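Why I've gone off deadline day

I used to love the transfer window. I'd take a half day, put the radio on and refresh the same three pages until my thumb hurt. This year I lasted until lunch and then went out to rake leaves, and I didn't miss a thing!

My team is Sastivthorpe, so you can guess how this goes. We needed a left back. Everybody in the ground knew we needed a left back, including the kid who sells the programs. We signed a winger on loan, another winger, and a goalkeeper who'll sit on the bench until December. The left back we already had is still out there every week, puffing along with 40 yards of grass behind him and no help (bless him, he never hides).

What bugs me is how the window has swallowed the season. We beat Trerkex at home in front of 2000 people, a lovely game, two goals from corners, and on the walk back to the car all anyone wanted to talk about was who might be leaving. I did it too. I spent most of the second half wondering if our striker was waving to the fans or saying goodbye.

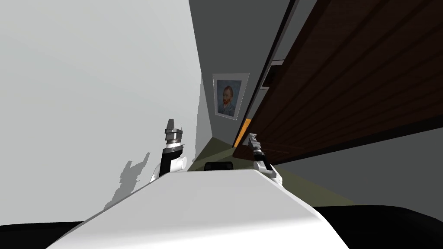

Two robot arms with their grippers raised, in a computer-rendered room.

I get the argument for it. Small clubs live off sales, and the money from one good kid can keep the lights on for a year. Fine. But there's a difference between selling a player when it makes sense and swapping half the squad every few months – we've used 23 players already and I still have to check the back of the shirt. How is a back four supposed to learn each other's habits when it changes every time the window opens?

My dad's generation had favorites who stayed for ten seasons. They weren't all good, either. Some of them were terrible, and people loved them anyway and still tell stories about their worst misses.

So I'd shut the thing once the first ball is kicked and leave it shut until summer. If you're short at left back, teach somebody to play left back. We've got an academy full of teenagers who'd run through a fence for the chance, and I'd much sooner watch one of them have a shaky first half than read another rumor about a third winger.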